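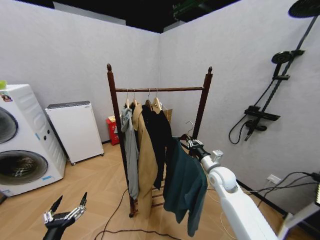 Volume 4, Issue 6, page 39

Against the Tidy Example

By Agathe Fleury

Institutions that gather demonstrations for learning systems tend to prize the clean one. The arm goes straight to the collar, the coat leaves the rail, and the episode is filed. I wish to argue that this preference, however natural, serves us badly, and that our written standards should be revised before the April intake.

Garments are a severe test. A jacket held at the shoulder falls in long folds that no two attempts will repeat, and a coat hanging beside it may cover part of its neighbor. Hangers differ as well. A wooden one and a thin wire one do not behave alike when cloth is pulled from them, and a collection that contains only the first has little to say about the second.

At Galel, we reviewed 37 episodes that operators had marked for removal. Nearly all had been rejected for hesitation: a grip taken too low, released, and taken again. My colleague Killian Lacroix defended the removals on the ground that a system should not be taught to hesitate. His concern is a fair one. Yet a second grip is also a correction, and a system that has never been shown a correction must find its own way out of a poor start.

I would therefore keep such episodes, label them plainly, and leave the decision on their use to those who train the model. Operators should be told that a recovered grip counts toward their work in full. Under the present rules it does not, and they have learned to stop and begin again.

The cost is chiefly in labeling time. The Pakton guidelines allow for it already, in a section that few sites have adopted.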